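Home Essays Notes About Archive

Last updated: March

My job, for a chunk of every week, is clearing other people's kitchen counters with a gripper in each fist. You squeeze, the fingers close, you pick up a bit of trash, you drop it in the bin. Then you do it again. Friends who ask what I do now that I "work in AI" tend to go quiet when I tell them.

I want to make a case for this, because there's an argument going around our little corner of the field that hand demonstrations are a stopgap. The version I hear most often comes from Raghavendra Krishnan, who I share a bench with at Caltalgate and who I like very much. He'd put everyone back on remote control tomorrow. His reasoning goes like this: if a person drives the real arm from a station, every demonstration is something the arm can do, by definition. If a person carries the grippers around, you get human shoulders and human hips in the data, and some of those moves no arm on a post will ever copy.

He's right about that! I've watched myself do it. I lean way over to reach something at the back of a counter and there's no lean in the robot. We throw those runs out, and throwing things out hurts when you were the one who did them.

But go and look at where the two kinds of work get done. The remote station lives in a room we own, with a table we bought and trash we put there ourselves (I know, I crumpled it). The hand-held grippers fit in a backpack. I can take them on the bus to a kitchen somebody cooks in, and a kitchen somebody cooks in has sauce bottles crowding the wall and a cloth with flowers all over it.
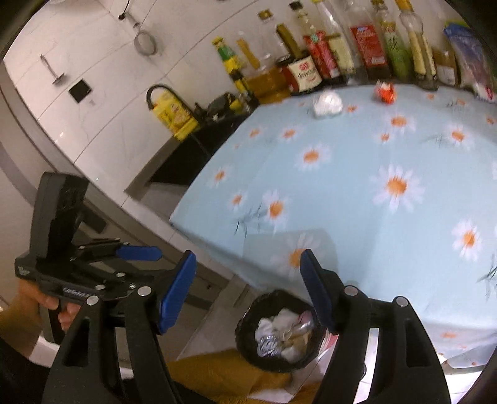 Counter clearing with two hand-held grippers. Two bits of litter still to go, bin at the front.

That daisy print is my favorite argument, by the way. White petals, and then a crumpled white wad of something sitting on the same cloth. A person sorts that out without noticing. I would love to know that a robot has seen it before somebody sets one loose on a breakfast table. When we dress our own table in the lab we pick plain gray, every time, and I don't think we even discuss it.

The other thing is speed. On my best afternoon at the station I got 6 clean runs out of 20 tries, and I came home with a headache. Driving an arm through a screen makes you slow and weirdly polite, and you nudge a wrapper the way you'd nudge a sleeping cat. With the grippers in my hands I got 38 in an afternoon, and they look like somebody cleaning up — quick, a bit careless, finished. If we want machines that move like that, it seems odd to teach them from recordings of me being scared of a joystick.

Divya Nadar, who checks my runs, would like me to admit that careless is also a problem. Fine. I drop things. I go for the bin at a silly angle. She marks those and I sulk and redo them on Sunday.

So keep the station. Use it for the moves where reach really matters, and for checking what the arm can manage. Just don't make it the whole diet. Pay for more bus fares first, and get into more kitchens, the cluttered ones especially.

Recent
Why I stopped tidying before a session
Wedness, two months in
Okafor and the case for slower grippers
A week of folding at Cliltbridge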